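ロボットや自動化のことで、お店のお客さまやご近所の方からよく聞かれることを、すこしずつ書きためてきました。八月に一度まとめ直したものです。答えが長くなりがちなのは性分なので、どうか気になるところだけ拾い読みしてください。

# 家の用事とお店の裏方仕事、機械はもうやってくれるの?

## そもそも、家事ロボットはもう買えるのですか?

「家事」をどこまで含めるかで、お返事がずいぶん変わってしまう質問です。床の掃除でしたら、もう何年も前から立派に働いてくれていますよね。食器を洗うのも、洗濯物を洗って乾かすのも、考えてみればとっくに機械の仕事です。みなさんがお尋ねになるのはきっとその先のことで、食卓のお皿を下げたり、乾いた服をたたんでしまったり、冷蔵庫の残りものを保存容器に移してふたをしたり、という「あいだの用事」ではないでしょうか。

この「あいだの用事」をまるごと引き受けてくれる機械は、わたしの知るかぎり、普通のお宅に気軽に置ける段階にはまだ来ていません。できるところを見せてもらうことは増えました。でも、見せてもらうのと、毎日うちの台所でやってもらうのとでは、まだ距離があるなあと感じています。

## デモの動画では上手にやっていました。あれは本当ですか?

上手にやっている動画を見ると、わくわくしますよね! わたしも夜中に何本も続けて見てしまいます。ご覧になるときは、早送りになっていないか、人が遠くから操作していないか、同じ台と同じ品物でばかりやっていないか、のあたりを気にしてみてください。どれも悪いことではありませんし、きちんと書き添えてくれている会社もたくさんあります。ただ、それを知ったうえで見ると、感想がすこし変わってくると思います。

それから、失敗した回も一緒に出してくれているものは、わたしは大好きです。落としたり、つかみそこねたりするところに、いちばん教わることが多いものですから。

## どんな用事が機械には難しいのでしょう?

意外に思われるかもしれませんが、力のいる仕事よりも、わたしたちが何も考えずにやっている仕事のほうが難しいようです。わたしが見聞きしたなかから、よく名前のあがるものを並べておきますね。

- 透明なもの、光るものを見分けること(ガラスのコップ、ラップ、プラスチックの容器など)
- やわらかくて形の決まらないもの(タオル、靴下、レジ袋)
- ぱちんと留めるふたや、ねじ込むふたの開け閉め
- 重なったものを一枚だけ取ること
- 「だいたいこのへん」に片づけること

最後のひとつは笑われそうですけれど、うちでは大問題です。「いつものところ」がどこなのか、家族のあいだでさえ意見が合わないのですから、機械にどう伝えたものか、考えはじめると夜が更けてしまいます。

## お店や作業場ならもう使えますか?

お宅の台所よりは、ずっと見込みがあります。同じ品物が同じ向きで流れてくるところでは、機械はほんとうに頼もしいのです。困るのは種類が増えたときで、わたしが手伝っているThepsuriyaの倉庫には、台所用品だけで268種類の品物があります。箱に入っているものはまだいいのですが、むき出しのまま棚に戻す返品となると、一つひとつ持ち方が違います。

倉庫を切り盛りしているChutima Luangrathさんとは、よくこの話になります。彼女の考えでは、先に棚と箱をそろえてしまって、それから機械を考えるのが順番だそうです。「機械のために片づけたら、人間も楽になっちゃった」と笑っていましたが、わたしもこれには大賛成です。

## 容器を一つ持つだけなのに、何がそんなに難しいのですか?

これは一度、ご自分の手で試していただくのがいちばん早いと思います。親指と人差し指だけを使って、保存容器を棚から取って、向きを変えて、別の場所に立てて置いてみてください。ほかの指は握ったままですよ。

やってみると、けっこう頼りないものです。強く挟めばふたがたわみそうですし、弱ければくるりと回ってしまいます。重心から外れたところを挟むと、重いほうがすうっと下がってきます。ふだんは残りの三本の指と手のひらが、知らないうちに支えてくれているのですね。指先のやわらかさも大切で、挟む面に弾力のある素材を使うと、ずいぶん滑りにくくなります。

## 機械はどうやって用事を覚えるのですか?

いろいろなやり方があるそうですが、いま身近になってきたのは、人がやってみせた動きをたくさん集めて、それをお手本に学ばせる方法です。手で握る道具を使って、機械と似たかたちの指で品物をつかみ、そのときの様子を記録していきます。やってみせる側は引き金のようなところを握ったり放したりするだけなので、はじめての方でもじきに慣れます。

わたしも教わりながら、同じ用事を一日に200回やったことがあります。途中からは回数よりも、毎回すこしずつ違うようにやることのほうに気をつかいました。置く場所をずらしたり、向きを変えたり、明るい時間と夕方とでやってみたり。きれいにそろったお手本ばかりだと、ちょっと違う場面で戸惑ってしまうのだそうで、人を育てるのと似ているなあと思ったものです。

## うちの容器やふたは形がばらばらです。そろえたほうがいいですか?

機械のためだけでしたら、まだお急ぎにならなくて大丈夫です。でも、そろえること自体はおすすめしたいです! うちは長いこと7種類の容器が入り乱れていて、合うふたを探すだけで夕飯の支度がひと仕事でした。二種類にしぼってからは、子どもでも自分でしまえるようになりました。

しまうときは、ふたを閉めて立てて並べると取り出しやすくなります。もし将来、機械に手伝ってもらう日が来たとしても、この並べ方ならきっと無駄にならないでしょう。

## 何年待てば、うちにも来てくれますか?

いちばん多くいただくご質問で、いちばん困ってしまうご質問でもあります。友人のKulap Sombatkulさんは「10年」ときっぱり言うのですが、わたしはそこまで思いきれません。ひとつの用事だけをする機械なら、もっと早く来るかもしれませんし、なんでも頼める機械となると、もっと先のような気もします。

待っているあいだに買い替えの時期が来た家電があれば、どうぞ遠慮なく、いま売っているものをお選びくださいね。まだ来ないもののために、毎日の不便を我慢なさることはありません。

## 高齢の親のために考えています。いまできることはありますか?

お気持ち、よくわかります。母のことで、わたしも同じことを考えました。用事をまるごと任せるのはまだ難しくても、開けにくいふたを軽く開くものに替えたり、よく使うものを腰の高さに集めたりするだけで、ひとりでできることが増える場合があります。母の場合は、びんのふたを開ける小さな電動の道具がいちばん喜ばれました。

何が必要かは、実際に台所に一緒に立ってみるのがいちばんよくわかります。どの引き出しで手が止まるか、どの棚に背伸びをするか、そっと見ていてあげてください。ご本人は「困っていない」とおっしゃることが多いですからね。
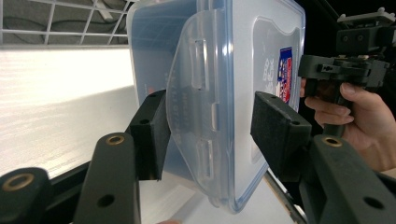
見ていて気づいたことは、その場では口に出さず、帰ってから紙に書いておくのがよいと思います。わたしも最初は張りきってあれこれ言いすぎて、母をすっかり不機嫌にさせてしまいました。次に行ったときに、ひとつだけ替えてみて、ひと月ほど様子を見る。そのくらいの歩みで、うちはちょうどよかったです。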